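Site visit notes, Viklund lab (November)

Host was Skye Moffat. Slides later, these are just my notes.

- Task: move toy blocks over a board with one rod. Pushing only, no grasping
- Instructions are typed, plain words ("push the yellow one to the green ones")
- 1,405 runs logged so far, 761 usable. Ask why so few, I didnt get a clear answer
- Round blocks roll off line, she said. Star ones catch on eachother

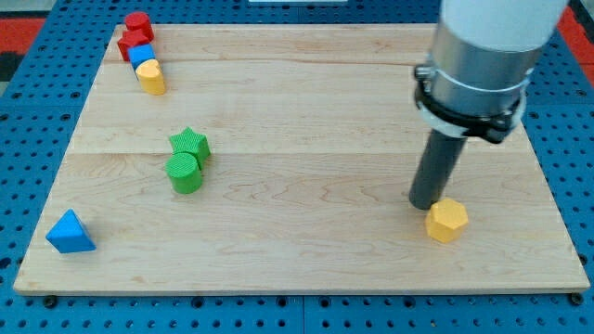

Fig. 1. Rod tip at the yellow hexagon, green pair to the left.

For next class: read the Katell handout, first 20 pages. Short quiz at 9:30.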